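Making placards and banners that last the march
Workshop tips, updated in October
By Vibeke Oddsson

Start with the letters. On a placard, make them at least a hand's width tall and leave a finger of space between them. Five words is plenty. Pencil the whole slogan first, then paint from the middle letter outward so the line stays centered.

Use exterior house paint on cardboard. Poster paint runs in the rain. Two thin coats dry faster than one thick one, and the board won't curl as much. If it does curl, paint a plain coat on the back.

For a handle, a cardboard tube is lighter than a stick, and some cities don't allow wood or metal poles at a rally. Check the rules before you build. Slot the tube between two boards and staple all the way down.

Cloth banners need a hem on all four sides. Fold it twice and sew it – iron-on tape gives way at the corners. We cut small half-moon flaps in our old 17-foot banner for the wind and I would not bother again. It sagged and the letters were harder to read. Peadar Coughlan ties his to the poles every 33 inches and it holds well in a stiff breeze.

Carry a repair bag: duct tape, string, safety pins, a fat marker, scissors with blunt ends. Paint needs some 90 minutes before you can stack boards face to face, longer in a cold garage.

Afterward, roll banners with the paint facing out. Folding cracks it. Write the slogan on a tag so you don't have to unroll five to find one.

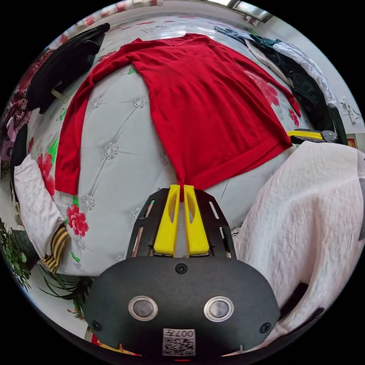 Boards can go flat under a bed with newspaper between them. Peel off any wet tape first.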